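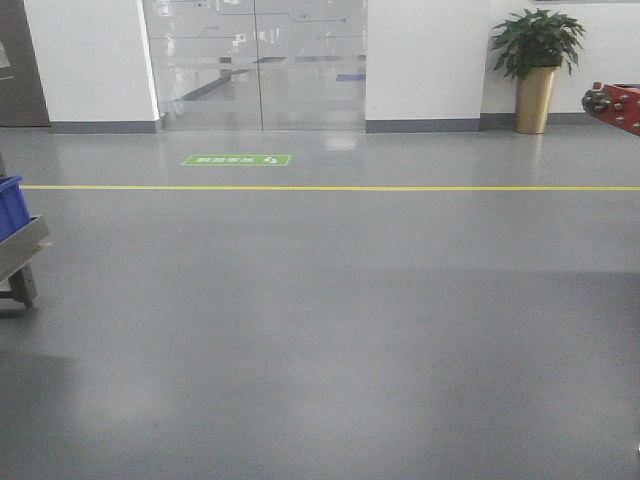 Clernik opens its Brelside parcel robot site to visitors

Filed under: Local Business, Robots & Automation

Clernik opened its Brelside building to the public on 9 May 2018 and let people watch its parcel-handling robots at work. The company makes equipment that picks up, turns and reads boxes for small warehouses. It moved to Brelside in January and had not shown the place to anyone except customers until now.

Visitors were taken in groups of 28, with a short safety talk first. Most of the talk was about the yellow line on the floor and which side of it to stand on when a machine is running. After that each group got a tour of the work areas and then a demonstration of the Puvora, the system Clernik plans to start selling next year.

The demonstration was simple. A cardboard box with a shipping label has to be lifted, tilted and held so the label can be read, then put down again without being crushed. Iolanda Toledo, who runs testing for the company, told the groups that the tilting is the hard part.

"People expect us to talk about heavy boxes," Toledo said. "Heavy is okay. A half-empty box with a soft side and a label near the fold is what takes up our week."

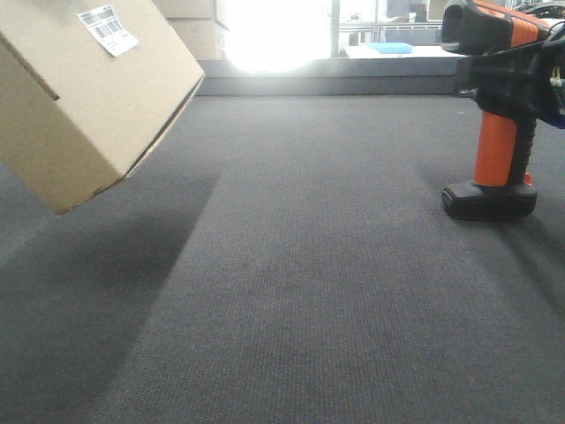
A labeled box held at an angle over gray carpet during the Puvora demonstration at Clernik.

The tests are done on carpet. Toledo said the team tried a bare tabletop early on and found that boxes slid when they were set down at an angle. The carpet also keeps the noise down, which matters to the people who sit nearby.

Not every run went well. In the second group's session the system put a box down and had to start over because it had lined up on the wrong face. Staff let it finish on its own. The next run took less time, and there was some applause.

Clernik said over 364 people had asked for a place on the tour. Those who missed out will be offered a spot at a second open day, which has no date yet.

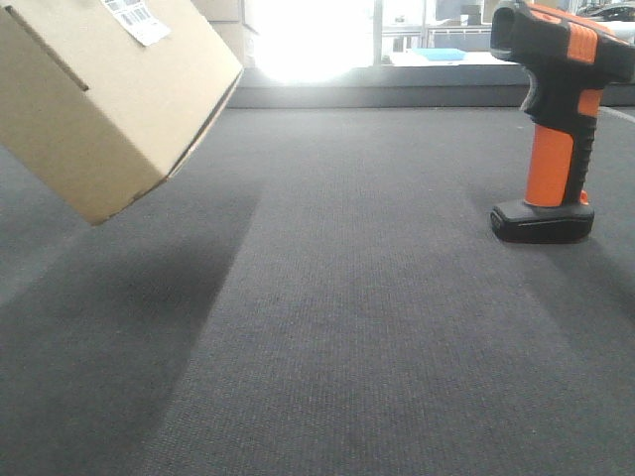 Reading time: 3 min

Several visitors asked about jobs. Washington Leite, who manages the site, said the company has hired four people in Brelside this year and expects to hire more when sales begin. He did not give a number. He said the Puvora is meant for shippers that now check labels by hand at the end of the day, and that someone will still need to load it, clear it and deal with boxes it can't read.

Leite was also asked what it will cost. He said a price will be set after a trial at Figueiredo, a household goods shipper that has agreed to run one unit in its returns room. Returns are a tougher test than new stock - the boxes have been opened once, taped up again and often carry two labels.

"If it can work in a returns room it can work in most places," Leite said. "We'll know more after the trial, and we may have to change things."

Toledo took questions at the end of each tour. Asked how the system decides which way to turn a box, she said it looks for the label first and goes by the box edges if it can't find one. A student asked if it could handle padded envelopes. Toledo said no, and that there are no plans for it at the moment.

School groups that would like a visit can write to the Clernik front desk. Children under 12 need an adult with them.

Tags: Clernik, Brelside, Puvora, open day, warehouse robots, shipping

Get the Brelside business roundup in your inbox. By signing up you agree to our privacy policy. You can unsubscribe at any time.

Comments

dockside_ron
Went on the first tour. Slower than I thought it would be, but it did get the label every time in our group. Worth going if they do another.

Marla P.
I signed up and never got an email back. Who do I contact about the second day?

tapegun
I worked returns for years. Two labels is nothing, try five with half of them torn off. I'd like to see how the Figueiredo trial goes.

KV
Is there parking at the building? The article doesn't say.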